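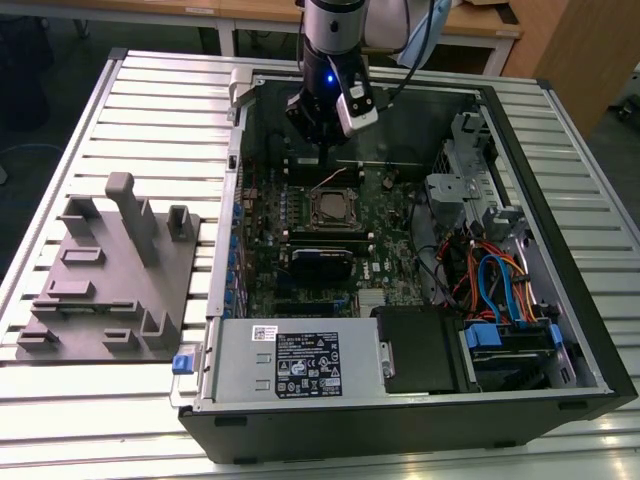 About us
Home | About | The bench | Build notes | Open evenings | Contact

Plundach is a shared workshop with a long-running automation project in it. The workshop came first. We rent 186 square meters on the ground floor of the old Pathak building, and members use it for woodwork, bike repair, sewing, electronics and whatever else fits through the door. The automation project is called Jonent. It takes up one corner and most of our electricity bill in April.

What Jonent is

Jonent is a robot cell for taking apart and putting back together used desktop computers. We get old office towers in batches, and many of them can be used again after a memory swap, a new drive and a cleaning. The work is slow by hand and the same steps come up over and over. Two of us wanted to know how much of it an arm could do if it was built and programmed at home prices, in a room where other people are also trying to get things done.

The cell is a slatted aluminum bench, one arm with a gripper, a sensor on the wrist, and a 3D-printed fixture plate that sits next to the computer. The tower goes on its side with the panel off. The plate has posts, slots and brackets on it so that the arm can set a part down and find it in the same position later. We print the plates ourselves and have redrawn them many times. The current drawing is version 8. Versions 1 through 5 were too thin and bent when they were bolted down.

What it can do now

As of 2023-04-26, the arm can do the following on the tower models we have taught it:

Pull a memory module and place it on the fixture
Put a memory module back in its slot and press it home
Open and close the lever on a CPU socket
Press a plastic release tab and hold it while a person slides the part out

It can't handle cables. We have tried SATA plugs several ways and the gripper either slips off the connector or pulls at the wire, so a person unplugs everything before the cell starts. It also can't turn a case over, and it does not open side panels. Screws are done by hand. A separate screwdriver tool is half built and has been half built for a while.

Power supplies are removed whole or left alone. We do not open them, and that applies to members as well as to the arm.

Who we are

Ludivine Vidal started the workshop and holds the lease. She used to fix packaging machines and did the wiring, the emergency stop circuit and the first fixture plates. Safety questions about the cell go to her.

Chaiwat Nakpan wrote most of the software. He also keeps the list of tower models the cell has been taught, with the slot positions measured for each one. If you bring in a model that is not on the list, he will want it for an evening before anyone runs it.

Other members help with sorting, testing and installing the operating system on finished machines. You don't need to know anything about robots to do this. Most of the hours in a finished computer are still human hours.

How we got here

The first version of Jonent was in Ludivine's garage. It was a hobby arm clamped to a door laid across two sawhorses, and the door flexed enough that no position stayed true from one run to the next. Moving to a metal bench fixed more problems than any change to the code did.

The second version was already at Plundach but used a suction cup. Suction works on a flat chip and on very little else inside a desktop computer. We went to a two-finger gripper after that and have stayed with it. The fingertips are a part we print and replace often, and the files are on the Build notes page along with the plate drawings.

The control program is called Akow. It is a plain list of moves with a check after each one. If a check fails, the arm backs straight up and waits for a person. We tried letting it retry on its own and ended up with a cracked memory slot, so that feature was taken out.

Where the computers go

Finished machines go to people and groups in the neighborhood who ask for one. There is no charge. Each one is wiped, tested overnight and handed over with a power cord. Keyboards and monitors depend on what we have on the shelf. Machines that fail testing are kept for parts, and what is left goes to the metal recycler.

We take desktop towers only. Please don't drop off laptops, printers or tube monitors. Take out any drives you want to keep before you bring a computer in.

Visiting and joining

You can come to any open evening and see the cell. Stay behind the yellow floor line while the arm is powered. Children are welcome with an adult.

Membership is 600 a year and covers the whole workshop, tools included. It can be paid in monthly parts. To run the cell yourself you need the bench induction, which Ludivine gives to small groups when enough people have signed up. The sign-up sheet is by the front door.

If you are building something similar and want to compare notes, write to us through the Contact page and put Jonent in the subject line. Chaiwat answers those, usually within the week. We can send fixture drawings and the Akow files. We can't lend out the arm.

Plundach Shared Workshop
Ground floor, Pathak building
Entrance from the yard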